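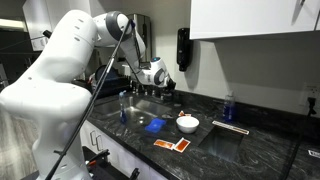
A kitchen counter and sink, with a white robot arm reaching over the worktop.

Tiling course in Flevport doubles its places after a full spring

The home tiling course run by Brodico from its unit on the Flevport ring road is moving to a bigger space in May, and there will be twice as many places on it. Anyone who tried to book in the last few months will know how quickly the Friday evening sessions went, so this is very good news for people with a bare splashback or a bathroom floor they have been putting off.

The new space is the old Prusanico showroom, two doors along from the present unit. It comes with 67 square metres of floor, good windows on the street side and, best of all, a proper wet area at the back where the cutters can run without everybody having to shout. Brodico has taken it on a long lease and has been building practice bays in there since the keys were handed over. Each bay has two walls meeting in a corner, a short run of floor and a boxed-in pipe to work round. The boxed-in pipe was asked for again and again by past learners, who had been getting on fine with flat walls and then going home to find that hardly any of theirs were.

There are 13 bays, one per learner or one per couple if you would like to share. Sharing costs nothing extra and plenty of people do it. You build up your own wall over the course and take it down again at the end, which sounds a bit sad but is a great way to see how well the adhesive has covered the back of the tile.

The course itself runs for 3 weeks. The first evening is all about setting out: finding the middle of the wall, using a gauge stick, deciding where the cuts will fall and checking whether the floor is level before trusting it. Tiles don't come out of the box until the second half. The next session goes on to fixing and cutting, with both a hand cutter and a wet saw, and there is time to have a go at holes for taps and sockets. Grouting, silicone and making good fill the last one. Beginners are welcome on every course, and so are people who have done one bathroom and would like the next one to go better!

Large tiles get their own evening for the first time. These are the big porcelain ones that have been turning up in so many local kitchens and hallways, and they are a different job altogether: heavy, awkward on the stairs and very fussy about a flat wall. Learners will practise lifting them with suction handles, buttering the backs and using levelling clips. You need to have done the main course or something like it before booking this one.

Materials are being supplied by Delić, the tile merchant on the quay, which has offered end-of-line boxes and the odd broken pallet. The first delivery came to 700 tiles in a lovely jumble of colours, from plain white metros to a green crackle glaze that the tutors have already started squabbling over. Tools are lent for the evening, including knee pads, goggles and gloves. Bring old clothes and shoes you don't mind getting grout on, and something to drink.

A small tool library will open alongside the course. If you have finished the main sessions you can borrow a wet saw, a mixing paddle or a set of levelling clips for a weekend, with a deposit that comes back when the tools do. Wet saws need to be cleaned out before they are returned, please, and that includes the tray.

There is a free open evening on the first Friday in May, from half past six, before bookings start. You can walk round the bays, try a few cuts on the hand cutter and bring photos or measurements of your own room if you want to talk it over. Tutors are happy to look at odd layouts, sloping floors and old plaster, and can give you a fair idea of how many boxes to buy. Children may come with an adult but can't go into the cutting area.

Parking is behind the building, through the gate marked Prusanico, as the old sign is still up. The side door has a ramp. Bookings for the main course open at the Brodico counter the next morning at nine and over the phone from midday, with the large tile evening to follow later in the month.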